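4.2 Filling the Neteo food steamer

1. Put the steamer on a flat table, 30 cm from the wall.
2. Pour 1000 ml of cold water into the tank.
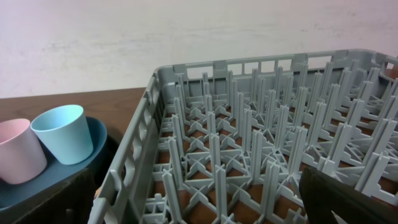
Dish rack on the table, close to the wall.

3. Soak dried mushrooms before steaming. Keep the soaking water for soup.

Caution: Do not fill over the MAX line. Hot water can come out from the side.

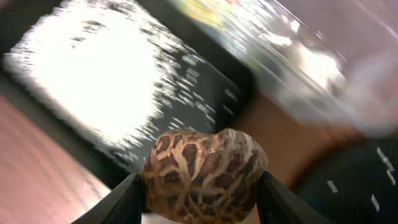

4. Close the lid and turn the dial to 5.

Note: If the red lamp blinks, the tank is empty. Unplug the steamer and wait before you fill it again.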